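Jarix T Hand-Held Gripper
Table service and clearing, front of house

The Jarix T is a two-finger gripper that is carried and operated by hand. It records bottle and cup handling at the table so that the same tasks can be programmed on a Varkia service arm. The person doing the demonstration needs experience in table service. Programming experience is not required.
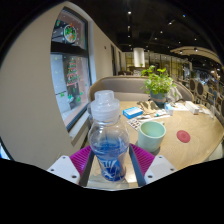
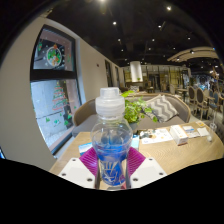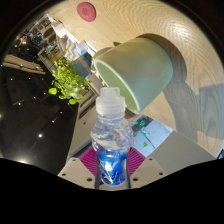

Clear plastic bottle held upright between the ribbed finger pads. Third picture: green cup tipped with its mouth toward the bottle cap.

Construction

Two mirrored fingers with angled plates. Ribbed magenta pads, fastened to the plates and replaceable in pairs. Pads are supplied in 3 hardness grades; medium is fitted at delivery. Weight of one finger assembly with pad: 224 g. Pads are rated for more than 1000 grip cycles on smooth plastic. Replace both pads when the ridges are worn flat at the center. Do not mix grades on one tool.

Intended use

Upright holding and moving of bottles, cups, mugs and small boxed items on a level table. Not for stemware, open flame or hot serving dishes. Contact surfaces can be wiped with a neutral cleaner. The tool is not dishwasher safe.

Effect on staffing and shifts

In a typical installation the arm takes over repeat handling at fixed tables: setting out bottles, returning them to the cart, moving cups to the tray. Taking orders, answering guests and handling anything spilled or broken remain with floor staff. Job plans should be revised before the arm goes into service. The following changes were recorded at the Birnham dining room during setup:

- Two servers per shift were trained to record demonstrations. Training was done in paid time.
- Recording is limited to one session per shift, outside meal service.
- The closing server checks pads and charge state. This was added to the written closing list and replaces the second cart round.
- Any server can stop the arm without asking a supervisor.

Yuzuki Ueda, floor lead at Birnham, reports that carrying between tables has gone down and that time spent checking tables has gone up. She recommends assigning the checks by name on the Monday rota.

Battery and charging

Runtime is 8 hours on one charge. The battery can be changed without tools. Charge on the supplied cradle only.

Ordering

Sold through Giannakopoulos as a single tool or as a pair with cradle. Spare pads are listed under accessories. For fit questions, send the outside diameter and filled weight of your bottles to Milovan Dumitrescu, applications.

Contact | Spare parts | © Jarix | Back to top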